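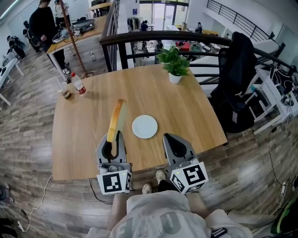

Fodier Table Notes – README

Hi, I'm Akash Thakur and I look after this folder. It's my collection of small table jobs: bread onto a plate, plate to the other side, cup out of the way, that kind of thing. I started it in July because I wanted lots of short, boring tabletop moments in one place, and I couldn't find a set that had enough toast in it!

What you get
There are 405 clips in this release, and 41 of them are bread and plate. The rest are cups, bottles, napkins and a few with fruit. Each clip has one line of text saying what the job was, written by me, usually the same evening (so forgive the typos).

How the bread jobs go
The plate starts empty and the bread goes on it. Long pieces are harder than slices – they tip, and the crust sheds crumbs everywhere. I wipe the table between clips but I'm not fussy about it. Plants and drinks stay wherever they were, and I like it that way, a table somebody uses has stuff on it.

Folders
bread, cups, bottles, mixed. The mixed folder used to be called Rellgate and a few of the notes still say that, sorry. I'll fix it when I get to it.

Known problems
19 clips have the wrong line of text (listed in fixes.txt). "Plate" and "dish" mean the same thing all the way through. A couple of the fruit clips stop early.

Next up
Soup bowls, and more toast. I'd love to get to 1,000 clips. If you want to send me some, keep them short and tell me what was on the plate.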